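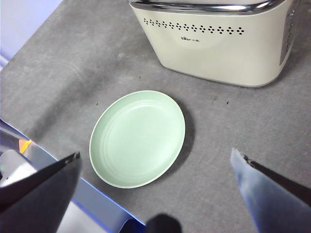
Hatice Yalçınkaya wrote back to my last report with one line, asking whether the thing had learnt to pick up plates or had only learnt to pick up our plates. I've had it stuck above my desk since, and most of what follows is my attempt at a fair answer, so thank you for that (I think).

First the state of play. The Zovolby project is through its second stage and the money is holding up. We spent less on hardware than planned and more on people's time, mainly because checking the recordings took far longer than I'd told you it would. I'll put the proper budget table in with the claim form as usual.

The method, for anyone at Thorlacius who is reading one of these for the first time: we steer the arm by hand through a small kitchen job, record what the wrist camera sees and how the arm moves, and train a policy on the lot. Then we let it have a go by itself. The jobs are all picking up and putting down. Shallow crockery is the one I've spent this period on, and it's the one that has given us the most trouble by a mile. A plate with a low rim gives the fingers very little to get hold of. Come in too high and they close on air, come in too low and they press on the table and the arm stops itself, quite rightly.

We now have 138 recorded runs that I'm happy to train on. There were more, but Yiğit Şimşekoğlu and I went through every one and threw out those where whoever was driving had dithered over the plate before committing. I was against this at first! It felt like binning good work. But the policy trained on everything had picked up our dithering, and would hang over the rim going very slightly left and right like somebody choosing a biscuit. The one trained on the cleaned set goes straight down and closes. Same network, same settings, fewer runs, and a much better result, so I've had to admit Yiğit was right and buy the coffee.

Now for Hatice's question. For testing we did 25 attempts with the plate at angles the policy had not been trained on, and it lifted and placed the plate cleanly in all but 2 of them. Both misses were of the same kind: the long side of an oval plate lay nearly across the fingers, and the policy tried to grip end to end when it should have turned the wrist first. So it has a decent idea of where a rim is and a poor idea of which way round an oval goes. Round plates hide that fault completely, and I'm a bit embarrassed that we tested on round ones for so long.

What I can't tell you yet is how it does with plates of a really different shape or depth. The few tries we made on a deeper bowl were informal and I don't want to put a figure on them. My honest guess is that it would manage most things with a rim like the ones it knows and make a mess of anything with steep sides. I'd like to find out properly in the next stage, with the test set chosen by someone other than me.

Shadows were the other surprise. With the lamp off to one side, a plate throws a dark band on the table right along its rim, and our early policies were quite fond of going for the band. We tried to fix this in software by changing the brightness of the training pictures at random, and that helped a little. Moving the lamp between recording sessions helped a lot more. It's a dull fix and it costs us a few minutes each time, but I'd recommend it to anybody doing this sort of work.

We've also started leaving other kitchen things standing on the table during runs, where before we used to clear it. Success dropped as soon as we did that, then came back once there were enough such runs in the training set. I'd hoped for a neat curve to show you and what I have is more of a scribble. I'll run it again before I draw anything from it.

Two things went badly. The Pukeo software, which lines up the camera pictures with the arm's movements, was drifting by a small amount over long sessions, and we didn't spot it until January. We've corrected the affected runs and restarted the clock between sessions from then on. And the Wostar comparison I promised has not been done. I kept putting it behind the plate work, and I should have said so sooner. It's first on the list now.

For the next stage I'd like to do the oval problem properly (more recordings with the wrist turned, and I want to try rotating the ones we have), then the deeper dishes, then the Wostar comparison written up with its own numbers. I've just noticed that I called that one first on the list in the paragraph above, so let me be clear: comparison first, ovals alongside it, deep dishes after.

One request. Could we move up to a tenth of the remaining hardware money across to staff time? Yiğit is doing the checking in hours he's meant to be spending on something else, and I'd rather pay for it. If that needs a form, send me the form and I'll have it back to you by Tuesday.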